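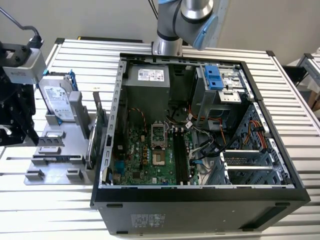

Draster, bench 2 — December

Search this notebook
Go

Disassembly/reassembly cell, picking up from the compliance runs. Tower on its side, panel off, CPU socket empty with the bracket up. Drive parked upright in the printed tray, green card in the slot nearest the case. Both arms homed ok before start.

Question for today: does the force-gated insert (Trella branch) beat plain position replay when the case gets nudged between trials. Old result said yes but that was with the case clamped, so not worth much.

Method, short version. Shift case by hand, up to 5 mm any direction. Re-localize from wrist camera. Pick drive from tray, insert in cage, release, check seat, pull, back to tray. 60 trials per condition. Same drive all the way thru, blue rail stays on.

Position replay: bad, as expected. Most misses are the rail catching the cage lip. Stopped it early on 3 of them, force limit tripped and I didn't want to bend the cage.

Force-gated: much better, and the misses look different. Drive goes in straight, then stalls short of the latch. Suspect the gate threshold is too low for the last bit of travel, it reads latch friction as a jam and backs off. Tried raising it for the final stage only. Helps. Haven't run the full set with it so don't quote this yet.

Cables below the cage are still a problem. Localizer locks onto them when the case is turned even a little. Masked that region by hand for now, Fenura mask tool is fine but slow. Need a proper fix, maybe fit to the metal rail along the other wall instead, the slots are nice and regular.

Log now at 2,486 inserts incl. the ones from the clamped runs. Keep those seperate in the analysis!! Eskildsen script lumps them together by default, flag is --split-fixture.

To do
- rerun force-gated w/ staged threshold, full set
- card pick from tray, not started
- tray pegs: check play before next run
- leave the CPU socket alone until the drive numbers are done

2 comments · 5 shares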